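Shop Notes > Plants and Pots > Tips for the Home

Keeping ceramic pots and houseplants well after you bring them home

Many customers of our shop in Werurmont ask the same things, so I wrote the answers on one page. When you buy a handmade pot, first turn it over and look for a hole in the bottom. If there is no hole, keep the plant in its plastic nursery pot and put this inside. Lift it out for watering, let it drip in the sink for ten minutes, and then put it back.
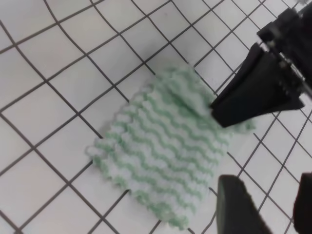

Unglazed saucers let water pass slowly, and on a wood shelf this makes a ring. Put a cork mat under the saucer, or a folded cloth that you change every week. For the big floor pots from Kocsis I use small felt feet, and I check them in February when the heating is strong and the glue becomes dry.

White crust on the outside of clay is only minerals from the water. Mix one part vinegar with one part water, brush it on, wait 20 minutes and rinse. Do not do this on a pot with gold or painted decoration – the vinegar can take the color away.
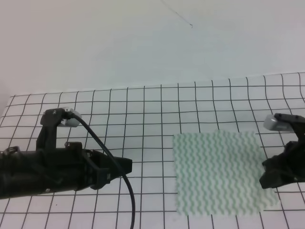

A new plant should stay in one place for two weeks before you repot it. It will maybe drop some leaves, this is normal. Water it in the morning, and feel the soil with a finger before. The Umevley hanging planters hold about 140 ml in the bottom part, so they need less water than you think.

Last updated: February

Related
Wrapping a plant as a gift
How to hang a planter from a plaster ceiling
Which candles for a small room
Lurnik vases: care and cleaning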